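Caltville Learning Spaces Project
Interim progress report to the Modo Fund
Reporting period ending 25 Dec 2023

1. Purpose of this report

The grant covers the selection, purchase and trial of small writing surfaces and their accessories for shared worktables at the Caltville site. This report sets out the work done in the period, the condition of the equipment, spending to date and the work planned for the next period. The earlier report dealt with wall repairs and table delivery. Those items are closed and are not repeated.

2. Equipment selected

Two suppliers were asked to quote. Duvano offered a larger board with a fixed foot. Aidoo offered a smaller board held between two side pivots on a stand, so that the angle of the face can be changed. The Aidoo board was chosen. It takes up less of the table, and users in the first trial asked for a face that could be tilted away from the ceiling lights.

Erasers were bought separately. The flat felt type supplied with most boards was rejected in the first trial because it was hard to pick up from a smooth tabletop. A soft type with wide ends and a narrow middle was ordered in its place. It can be gripped at the waist and lifted without sliding it to the edge of the table first.

Red markers were used for the trial. Red leaves more residue than black or blue on the boards we tested, and it was judged the harder case for erasing. Other colors will be added once the red results are complete.

3. Table layout

The boards are used on white tables made up of joined panels. The seam between panels was a concern in the first report, as a stand placed across it could rock. The layout rule now in use is simple: the stand goes near the center of the table, clear of the seam, and the eraser lies flat on the right. Markers are kept off the table during erasing trials so that the surface stays clear.

Trial marks are freehand strokes. Letters and numbers were dropped in November after the reviewers found that they judged the legibility of the text and overlooked the residue. Each board now carries a small number of strokes of different length, with open space between them. 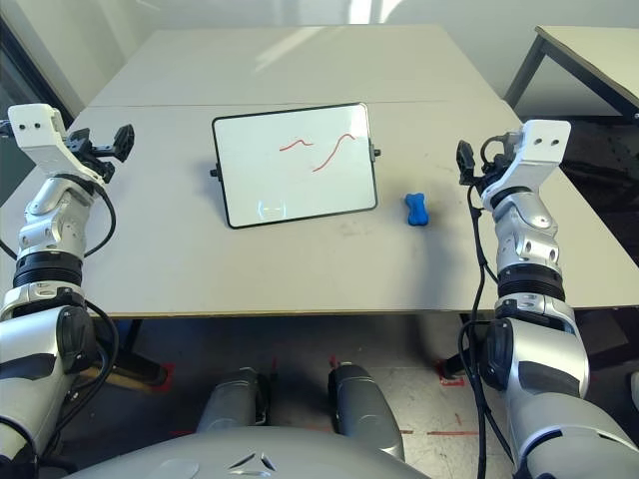

Figure 1. Tabletop whiteboard with two red marker strokes; blue bone-shaped eraser to the right.

Glare remains an open issue. A pale reflection can appear near the bottom of the writing surface, and at some angles it makes faint residue difficult to see. Tilting the board moves the reflection but does not always remove it. The wall behind the table is also lit unevenly, which affects comparison between boards. We propose to fit a diffuser over the nearest light and repeat a short set of readings before changing anything else.

4. Trial results to date

A total of 52 trials were logged in the period. Results are recorded as clean, faint residue or visible residue, judged by eye under the room lights. Short strokes were cleared more evenly than long ones. On long curved strokes, residue was most often recorded at the ends, where the marker had slowed or changed direction. The pattern was the same for both reviewers, although they disagreed on the line between clean and faint residue in several cases. A printed reference card has been prepared to settle this.

No board was withdrawn. The pivot knobs on one stand worked loose and were tightened by hand. We will check all knobs at the start of each session and note any movement in the log.

5. Spending

The grant for this phase is $4000. Nearly $500 remains. The largest costs were the boards and the replacement erasers — the second item was not in the original budget and was met from the amount set aside for storage trays. No further funds are requested. Trays will be bought from the balance if the diffuser costs less than expected.

6. Work planned

Fit the diffuser and repeat the glare readings.
Add black and blue markers to the trial set.
Test erasers after washing and compare them with unused ones.
Write a one-page layout guide for table users.

7. Decision requested

We ask the Modo Fund to approve the transfer from storage trays to erasers described in section 5. The full trial log and the supplier quotes are available on request.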